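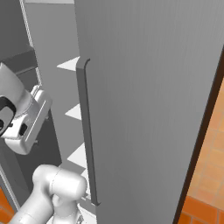
Getting a simulated arm to work a fridge door before you let the real one near yours

Quick writeup before I forget how I did it. We've got a real arm bolted to a bench at the Drillby workshop and I wasn't keen on testing door pulls on hardware first. So: a sim kitchen, a sim arm, break things for free.

What you need: a half decent PC, a physics sim you already know, a kitchen scene with a fridge door on a proper hinge joint. I keep mine in a project folder called Mokgate. Call yours whatever.

Step 1. Fix the hinge. Most downloaded fridges come as one solid lump. Split the door off, put the pivot on the hinge side, set your limits. Add a bit of damping or the door flies round like a pub gate.

Step 2. Collision shapes. Don't use the visual mesh for the handle. A thin box is plenty, with a small foot at each end if your fingers keep catching. Do the shelves too or the wrist will go straight thru them.

Step 3. Line up on the handle with a gap, then close in slow. I start with 58 mm clear and creep. Check the wrist camera every run – the overview will tell you it's fine when it isn't.

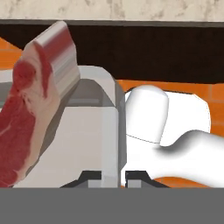
Posted by the Bandik build log, July 19, 2018

Step 4. Food on the bench. Meat is a good test item, big and awkward. Give it a real mass and plenty of friction. If it jitters against the appliance, your timestep is too long or the two shapes are overlapping at spawn. Lift it 2 mm and let it settle before the arm moves.

Also keep the fingers off the side of the appliance. Narrow gaps are where the contact solver goes silly. Put a padded collision box round anything you don't want touched and let the planner go around.

Step 5. Add a wide camera. Stick it back far enough to get the fridge and the elbow in together. You want to see the elbow, thats what hits the cupboards.

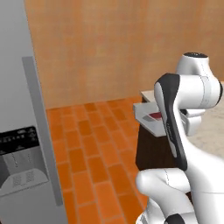 Wide view: arm, fridge and the counter behind.

Step 6. Run it a lot. I did 272 resets overnight with the start pose nudged each time, logged every contact, then sorted by force. Worst 4 were all elbow.

Step 7. Cap your joint speeds before you move any of it to the real arm. Low. Then lower. Hand on the e-stop, mates well back.

Haddad gripper settings and the scene file go up in August, once I've tidied the folder names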